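The last lunch service in Prestholm

The canteen at the Brendetti works opens at half past eleven, and by then there is already a queue on the stairs. It is mostly men from the drying hall, who start early, and a few pensioners from the town who never lost the habit. The soup is barley. It was barley also on my first visit, in January, and the cook, Malsha Sheikh, tells me it will be barley on the last day too.

Works canteens were once so common in this part of the country that people did not think of them as something special. Every factory with a gate had one. In Prestholm alone there were 16, if one counts the harbour kitchen and the two at the railway yard. Today there are four, and Brendetti closes its own at the end of the summer. The company will give the workers a card which they can use in the shops.

I asked many people in the queue what they think about the card. They were polite about it. A card is practical, said one woman from the packing department, you can buy what you want and eat it when you want. Then she took her tray and sat down at the same table where she has eaten for ten years, with the same people.

Sheikh came to the kitchen as a dishwasher and learned to cook from the woman before her, whose surname was Gavrilă and whose recipes are still in a blue folder above the sink. They are written for large numbers and they are very short. For the cabbage pie it says only how much flour, how much cabbage, and then "until ready". Sheikh knows what this means, but she admits that the first time she did not, and the drying hall ate bread and cheese that day.

She cooks two dishes each day and a soup. One of the dishes has meat. On pay day there is a pudding, usually with plums, and people who have a day off come in for it – some of them with their children. 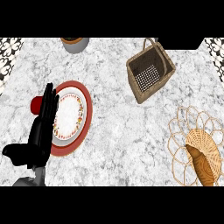
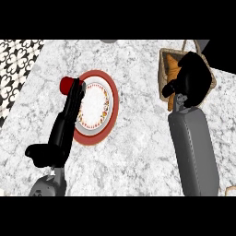
Issue 4, page 10

The building itself is older than the company. It was put up by a grain merchant named Namier as a store, and the thick walls keep it cool when the drying hall is almost impossible to work in. The windows are high, so from the tables one sees only sky. Virgil Mihăilă, who was for many years the foreman of the drying hall, believes that this is the reason people talk so much in there. There is nothing to look at outside.

Mihăilă is retired now and lives up the hill, but he eats here when his knee allows the walk. He remembers when the clerks had their own room behind a curtain and a different menu. The curtain was taken down one winter to be washed and it was not put back. After this the clerks and the workers stood in the same line, a little stiff in the beginning. He met his wife in that line. She worked in accounts and she wanted to know if he was going to take the last roll.

What will happen with the room is not decided. The town has asked for it, and there is talk about a lunch club which could feed up to 60 people, but the kitchen would need a new extractor and the roof is not good. Sheikh has been offered work in a school on the other side of the river. She has not answered them yet. The school kitchen does not make its own bread, and she wants first to see if they have a proper oven.

When I left, the queue was finished and she was already peeling potatoes for the next day. The blue folder will go with her, she said. The company did not ask for it.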